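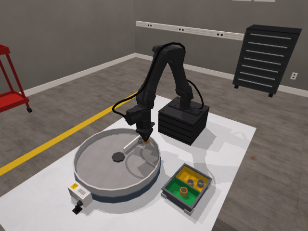
I've wanted to write this one since March, when we switched on the first Skurton trial cell. I'm Walter Ayala, I look after product at Bememer, and the question I get most from friends is whether our machines can do the boring jobs yet. My answer is a cheerful "some of them"! Take sorting small parts, which we rehearse in simulation before we touch any metal: the arm works over a big round tray with a copper-orange ring in its fingers, and the bin next to it has a yellow side for the grey rings and a green side for the copper ones. That job, I'm happy to say, is ready for real shop floors.

Today we're announcing that Carau, the software behind it, is open to small workshops. Our pilot customer, Ammann, has run it through more than 700 practice shifts with us, and two cells go into its packing hall next (very exciting – I've already bought the biscuits).

Household chores are another story. Folding a shirt or emptying a dishwasher still beats us, and I won't pretend otherwise. A tray of rings is tidy and a kitchen isn't.

Workshops that want a look at Carau can book a demo through the Bememer website, or just ring the office and ask for me.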